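Re: [riltlow-cc] Nets and the Marncombe game

On the list, Garba Osagie wrote:

> Can someone confirm the side for Marncombe? I've heard two different
> versions. Also are we batting Américo at three again, he looked all at
> sea against the left-armer last time. And who has the match balls?

Garba, all,

Quick one, typing this between meetings.

Side is the same as last game, one change. Ban comes in for me, my shoulder is still no good for throwing. Américo Arruda stays at three — he got 11 last time but he was out there 12 overs on a pitch doing all sorts. Not dropping anyone down the order for that. Left-armer bowled well, end of story.

Match balls are in my trunk. Will bring them to nets.

Fees: we are still short for May. Marncombe want their share of the ground hire up front this year, so please pay before the game and not after. You know who you are.

Fielding was poor, I'll say it. Five catches down, two of them mine. So nets will be catching first, batting second, no arguments.

Rest of it, in list form so it dosen't get lost:

1. Nets at 6:30, pads on by then if you're batting early. Slip catching for the first half.

2. Tea. Our turn. Sandwiches, fruit, something for the vegetarians. Bring a blanket or a chair if family are coming, no seating on the far side.
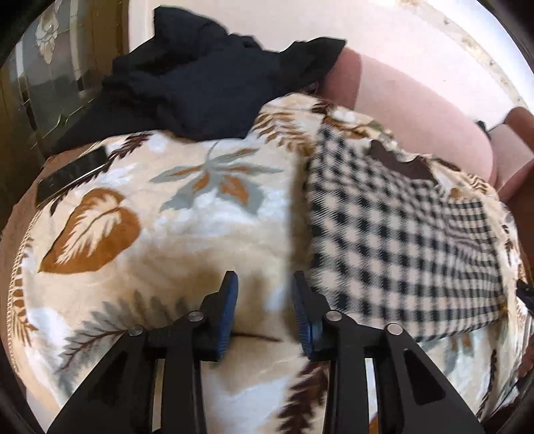 3. Scoring. Garba can you do the book again? Yours was the only one that added up.

4. Rides. Meet at the Riltlow lot, 11 sharp. Two cars so far, need one more with room for the kit bag.

Reply to the list pls, not just me.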